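Astex opens melanoma follow-up study to 3,000 patients

Astex has begun enrolling patients in a study of follow-up schedules after surgery for early-stage melanoma. The study, named Mirow, will include 3,000 adults who have had a primary melanoma removed and show no sign of spread to the lymph nodes.

Participants will be assigned at random to one of two schedules. The first group will have a skin and lymph node examination every 3 months. The second will be examined every 12 months and will check their own skin between visits, using a printed body map and a monthly reminder.

The main measure is the thickness of any new or returning melanoma at the time it is found. Secondary measures include the number of biopsies that prove benign, the cost of clinic visits, and patient anxiety, which will be scored by questionnaire at enrollment and at each visit. 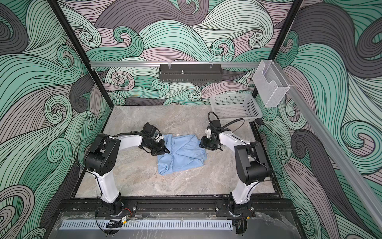 Workcell with patterned walls and a hanging perforated tray.

Tane Rakena, the lead investigator, said follow-up intervals differ widely between clinics and are often set by local habit. "We have patients with the same diagnosis on very different calendars," Rakena said. "The study should show whether the shorter interval finds tumors at a thinner stage."

Patients who have received immunotherapy or targeted drugs are excluded, as are those with a second active cancer. A separate protocol for stage 3 disease is being drafted at the Ludham site but has not been submitted for review.

Vusumuzi Oosthuizen, who is responsible for the statistical plan, said an interim analysis will be run once half of the participants have completed their first year. The study can be stopped early if one group shows a clear excess of thick tumors – the threshold is fixed in the protocol and will not be changed after enrollment closes.

Visit records will be held in Lobo, the registry system used at all sites. Enrollment opened in January.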